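식탁과 작업대 정리: Vokholm 공개 시연에서 옮겨 적은 것
작성: 함하랑
2022년 12월 12일

Vokholm 공개 시연을 보고 왔다. 로봇 팔로 식탁 위 물건을 집고 옮기는 작업을 시뮬레이션으로 돌리면서 설명하는 순서가 오전에 있었고, 오후에는 작업대 구성에 대한 질의응답이 있었다. 참석자는 18명. 진행은 우베 아이히호른(Uwe Eichhorn), 파지 설명은 데네시 에르되시(Dénes Erdős)가 맡았다. 장비 소개는 생략하고 집 부엌과 작업실에 적용할 수 있는 항목만 정리한다.

오전 과제의 대상물은 흰 컵이었다.

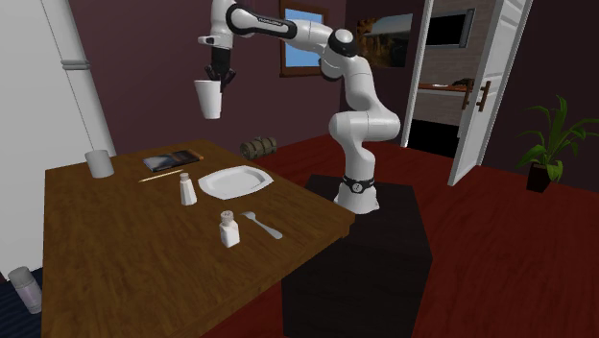 시뮬레이션 화면, 그리퍼로 흰 컵을 잡은 상태

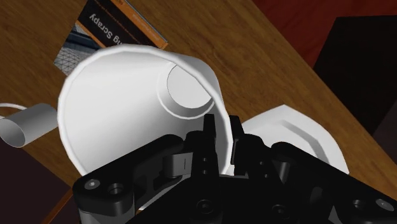 에르되시의 설명은 접촉면에서 시작했다. 벽이 얇은 용기는 쥐는 힘보다 쥐는 위치의 영향이 크다. 같은 힘을 주어도 말린 테두리 바로 아래와 벽 중간은 변형량이 다르다. 사람 손은 이것을 무의식적으로 보정하지만, 집게나 젖은 고무장갑을 쓰면 보정이 잘 되지 않는다. 아래 항목은 그 차이를 줄이는 방법이다.

1. 종이컵과 얇은 용기

내용물이 있는 종이컵은 테두리 아래 3분의 1 지점을 잡는다. 테두리는 말려 있어 강성이 높고, 바닥 쪽은 바닥판이 벽을 받쳐 준다. 가장 약한 곳은 그 사이다. 뜨거운 음료라면 두 겹으로 겹쳐 쓰되, 안쪽 컵이 끝까지 내려갔는지 확인한다. 덜 들어간 상태에서 들면 안쪽 컵이 뒤늦게 내려앉으면서 내용물이 튄다.

빈 컵은 눕혀 두지 않는다. 원뿔대 모양이라 건드리면 직선으로 구르지 않고 좁은 쪽을 중심으로 원호를 그리며 돈다. 식탁 모서리 근처에서는 이 원호가 그대로 낙하 경로가 된다. 당장 버리지 않을 컵은 뒤집어 세운다. 입구가 바닥보다 넓으므로 뒤집은 쪽이 안정적이다.

여러 개를 포개 보관할 때는 10개 안팎에서 끊는다. 더 길어지면 맨 아래 컵이 꽉 물려서 빼낼 때 테두리가 찌그러진다. 물린 컵은 당기지 말고 비틀어 뺀다.

2. 손잡이 있는 머그

손잡이 방향을 하나로 통일한다. 오른손잡이 기준으로 시계의 4시 방향이 무난하다. 선반 앞줄만 맞추면 된다. 뒷줄까지 맞추려고 하면 오래 못 간다.

얇은 선재로 된 손잡이는 걸이에 걸었을 때 한 점에 하중이 모인다. 걸이 쪽에 실리콘 튜브를 짧게 잘라 끼우면 긁힘과 소음이 같이 준다. 튜브 내경은 걸이 지름보다 약간 작은 것을 고르고, 끼울 때 주방세제를 한 방울 묻힌다. 세제는 마르면 고정된다.

3. 접시

평평한 면에 놓인 접시는 사람에게도 기계에게도 집기 어려운 물건이다. 테두리 밑에 손끝이 들어갈 틈이 있어야 한다. 나타나엘 아스파우(Natnael Asfaw)가 오후에 소개한 방법은 접시를 식탁 가장자리까지 밀어 일부를 내민 뒤 위아래로 잡는 것이었다. 집에서도 그대로 쓸 수 있다. 내미는 폭은 손가락 두 마디면 충분하고, 접시 지름의 4분의 1을 넘기지 않는다. 음식이 한쪽으로 쏠려 있으면 무거운 쪽을 식탁 안쪽에 둔다.

네모난 접시는 모서리보다 변 중앙을 잡는다. 모서리를 잡으면 대각선 방향으로 기울어 국물이 반대쪽 모서리에 모인다. 세워서 보관할 때도 모서리가 아래로 가지 않게 한다. 이가 나가는 자리는 대부분 모서리다.

4. 포크, 연필, 그 밖의 가늘고 긴 것

가늘고 긴 물건은 무게중심을 잡는다. 포크는 머리 쪽이 무거운 제품이 많아서 눈으로 본 중앙보다 머리 쪽에 가깝다. 손가락 하나에 올려 균형점을 찾아 두면 건조대 칸막이 높이를 정할 때 쓸모가 있다. 칸막이가 균형점보다 낮으면 물건이 밖으로 넘어간다.

연필과 펜은 식탁에서 식기와 섞이지 않게 한다. 장을 볼 목록을 식탁에서 쓰는 집이라면 뚜껑 없는 낮은 접시를 하나 정해 필기구만 담는다. 육각 연필은 잘 구르지 않지만 둥근 것은 구른다. 둥근 연필 끝에 종이테이프를 깃발처럼 접어 붙이면 멈춘다.

5. 소금통, 후추통

크기가 비슷한 흰 용기가 둘 이상이면 뚜껑에 표시를 한다. 몸통 표시는 손으로 잡으면 가려진다. 유성펜은 지워지므로 색이 다른 고무줄이나 O링을 목에 끼운다. O링은 세척 전에 뺀다. 밑에 물이 고이면 구멍이 굳는 원인이 된다.

굳은 구멍은 이쑤시개로 안쪽에서 바깥쪽으로 민다. 밖에서 밀면 덩어리가 통 안으로 들어가 다시 막는다.

6. 작업면 높이와 깊이

오후 질의응답에서 가장 오래 다룬 항목이다. 시연용 작업면의 기준 높이는 765 mm라고 했다. 앉아서 쓰는 식탁으로는 보통이고, 서서 칼질하기에는 낮다. 같은 식탁을 조리대로도 쓴다면 두꺼운 도마를 올려 높이를 보충한다. 도마 밑에는 젖은 행주를 한 겹만 깐다. 두 겹이면 칼질할 때 도마가 출렁인다.

깊이는 600 mm까지를 자주 쓰는 구역으로 본다. 그보다 먼 곳에는 하루에 한 번 이하로 쓰는 물건을 둔다. 로봇 쪽에서는 팔을 끝까지 뻗은 자세에서 정밀도가 떨어지므로 도달 거리의 한계까지 쓰지 않는다고 한다. 사람도 팔을 다 편 상태에서는 손목을 세우기 어렵고, 소매가 앞쪽 물건을 친다.

작업대를 새로 짠다면 상판은 18 mm 합판 한 장으로도 가능하지만, 폭이 1000 mm를 넘으면 뒷면에 보강대를 댄다. 보강대는 앞뒤 방향으로 놓지 말고 폭 방향으로 길게 놓는다. 처짐이 생기는 방향이 그쪽이다. 나사는 상판을 뚫지 않는 길이를 고르고, 드릴 비트에 테이프를 감아 깊이를 표시한다.

7. 물건을 들고 지나가는 경로

아이히호른이 반복해서 말한 원칙은 하나였다. 수직으로 먼저 들고, 그다음에 옆으로 움직인다. 비스듬히 끌어올리면 옆에 있는 키 큰 물건에 걸린다. 식탁에서도 컵을 대각선으로 가져오다가 소금통을 넘어뜨리는 경우가 많다. 해결책은 두 가지다.

- 키 큰 물건은 벽 쪽이나 식탁 끝에 모은다. 중앙에는 낮은 것만 둔다.
- 옮길 때는 식탁에서 가장 높은 물건보다 손바닥 하나만큼 높이 든다.

내려놓을 때는 순서가 반대다. 목표 지점 위에서 멈춘 뒤 곧게 내린다. 바닥이 닿은 것을 확인하고 손을 편다. 젖은 유리컵은 닿기 직전에 미끄러지는 일이 잦으므로 새끼손가락을 컵 밑에 살짝 걸치고 내린다.

8. 식탁 주변 바닥

러그는 식탁 의자 뒷다리까지 완전히 올라가는 크기로 깔거나, 아예 깔지 않는다. 중간 크기는 의자를 뺄 때마다 가장자리가 말린다. 이미 있는 러그라면 미끄럼 방지 시트를 네 귀퉁이와 가운데에 나눠 붙인다. 전면에 붙이면 청소할 때 들추기 어렵다.

늘어진 전선은 벽면을 따라 올려 고정한다. 고정 간격은 한 뼘이면 된다. 냉장고 옆면에는 접착식보다 자석식 클립이 편하다. 표면이 자석에 붙지 않는 제품도 있으니 사기 전에 냉장고 자석으로 시험한다.

화분은 문이 열리는 반경 밖에 둔다. 잎이 길게 휘는 종류는 화분 크기가 아니라 잎 끝을 기준으로 거리를 잰다.

9. 미끄럼 방지 패드에 대해

그리퍼 손가락에 붙이는 패드 이야기가 나왔고, 에르되시는 재질보다 표면 오염이 먼저라고 했다. 기름이 묻은 고무는 매끈한 금속과 다를 것이 없다는 설명이었다. 부엌 집게의 실리콘 끝도 같다. 기름진 고기를 뒤집은 뒤에는 키친타월로 끝을 닦고 다음 것을 집는다. 설거지 후에도 미끈거리면 베이킹소다를 물에 개어 문지르고 헹군다.

집게 자체의 장력이 약해졌다면 힌지 부분을 확인한다. 리벳식은 조일 수 없다. 나사식이면 반 바퀴씩 조이고 그때마다 벌어지는 정도를 본다. 지나치게 조이면 한쪽 날이 늦게 따라와 물건이 비틀린다.

질의응답 메모

로컨 피츠제럴드(Lorcan Fitzgerald)라는 참석자가 작업대 위에 책이나 서류를 두어도 되느냐고 물었다. 답은 가능하지만 위치를 고정하라는 것이었다. 책은 납작하고 잡기 어려워서 한번 놓이면 계속 남고, 그 위에 컵이 올라간다. 나는 작업실 상판 왼쪽 뒤에 마스킹테이프로 책 크기의 사각형을 붙여 두었다. 사각형 밖에 있는 책은 작업 시작 전에 치운다.

컵받침에 관한 질문도 있었다. 코르크는 물을 먹으면 컵 바닥에 붙어 같이 올라온다. 아스파우는 홈이 파인 고무 받침을 권했다. 써 본 바로는 홈에 커피 찌꺼기가 끼어서 칫솔이 필요하다.

원목 상판의 물자국은 범위가 넓어 이날 답을 듣지 못했다. 우리 집에서는 마른 천을 덮고 다리미를 약하게 해서 짧게 대는 방법을 쓴다. 한 번에 몇 초씩만 대고, 천을 들어 확인한 다음 반복한다. 마감재에 따라 변색될 수 있으므로 상판 밑면에서 먼저 시험할 것. 오일 마감은 다리미를 쓰지 않고 고운 사포로 결 방향을 따라 문지른 뒤 오일을 다시 먹인다.

다음 글에서는 작업대 서랍의 칸막이를 다룬다. 치수는 재는 중이다.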